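Notes for the talk at Clurnham, Thursday evening

Slide 1 – title
Good evening, and thank you for coming up all these stairs. My name is Misaki Onishi. I make woodblock prints, and I also teach it a little. Tonight I will speak on registration, that means how to put each color in the same place on the paper every time.
(Wait for the lights. Ask if the back row can hear.)

Slide 2 – how I began
My first teacher was Josée Simard. She let me print for one full winter with only black. I was impatient. When she finally gave me a second block, my red was always too far left, and she put these bad sheets on the wall where I had to pass them each morning. I am still a little angry, but she was right.

Slide 3 – the kento
Explain the two marks: the corner and the straight one. Both are cut in the block itself, so they travel with it. Draw this on the board, do not trust the slide. Say that the corner must be cut clean to the bottom. If some wood fiber stays inside, the paper sits on it and the whole edition moves.
Pass the small block around. Please ask for it back!

Slide 4 – paper
Paper grows when it is damp and it grows more in one direction. I cut all sheets with the grain the same way and I keep them in the damp pack overnight. In April I printed the series "Quiambao" with six colors, and the fourth color was wrong on half of the sheets. The reason was the pack. I had opened it too often to look.
The sheets from that day are on the side table, you may touch them.

Slide 5

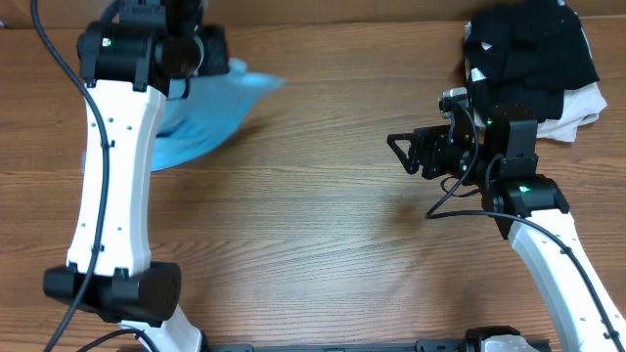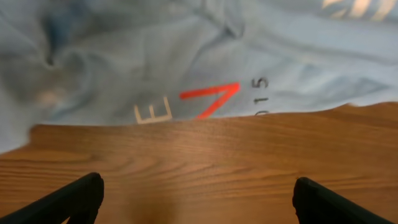 Photos: Ramil Enriquez

Slide 6 – order of the colors
Light to dark is the usual advice. I do not always follow it. In "Jaka" I printed the dark gray first, very thin, and then the yellow on top, and the yellow became a kind of green that I could not mix in the dish.
Nest Nicholas does it in another way, he prints the key block first and last. Show his print next to mine. Do not say which is better.

Slide 7 – when it goes wrong
Small error, less than the width of a line: leave it. Bigger error: stop and look at the marks before you touch the paper. Many students cut the mark deeper at once, and then there is no way back. You can glue a thin piece of wood into the corner and cut again. Jerome Policarpio taught me this repair at the Pluveck workshop.
(If short of time, skip the repair and go to slide 8.)

Slide 8 – questions
Somebody will ask about the press. Answer: I use only the baren, but the marks work the same.
Somebody will ask about price of the cherry wood. Answer: too much.
Say thank you to Clurnham for the room – and remind them the small block is still going around.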